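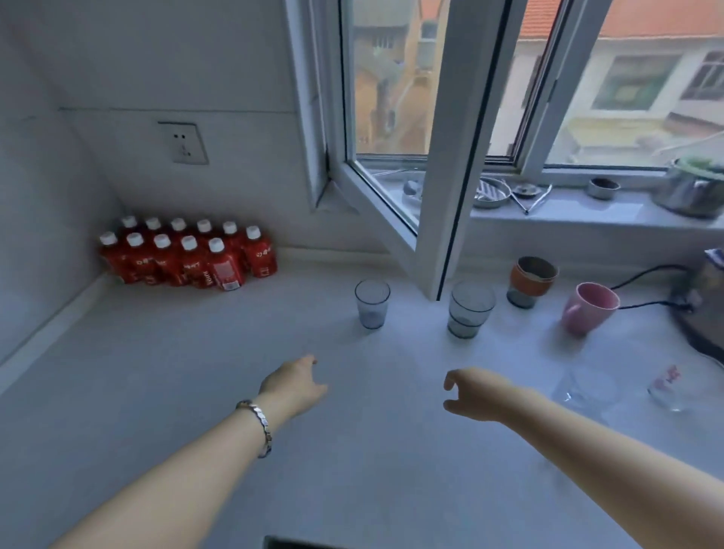 Progress since April

The Florkoncombe student robotics project has now gathered 689 short clips of kitchen tasks, nearly all of them usable. Students at the Zundbridge site film and label the clips, and the Barta group trains the arm on them. Two students have left and both places have been filled.

Labelling took longer than planned – the first guide was too vague about where a grasp begins, so 43 clips were done again.
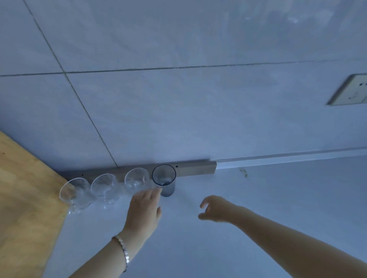

Our main technical problem is still clear glass. The arm finds coloured objects well enough but often misjudges a rim. A ribbed, smoky tumbler standing beside clear goblets gives the students a useful comparison when they check depth readings. Ayuba Agbeko is writing this up for the Serneck heat.

He has asked for a second depth sensor, within the present budget,
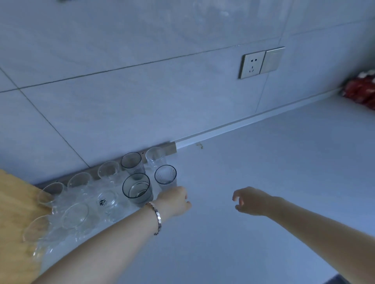 and we would like to order it before the next round of tests. Spending is otherwise on plan.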